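Dridus Set-Up Guide, Section 8: Before You Close the Gripper
2 min read | 83 shares

I run these checks every time, even in simulation. Bad habits carry over!

1. Set the speed limit to your site's rule. Mine's low.
2. Open the fingers all the way, then bring the arm down.
3. Pick one block and line up with its long sides (I go slow here).
4. Check for neighbors before you close.

Caution: never test a new grip at full speed.

Note: shadows can fool you, so go by the block's edges.

Related
Naming your Drilon log files
Stop buttons at Mirnstead

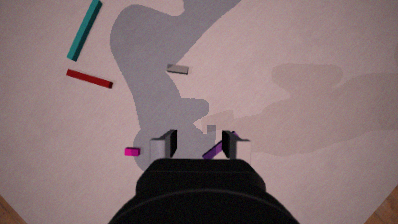

Fingers open, purple bar between and partly behind them.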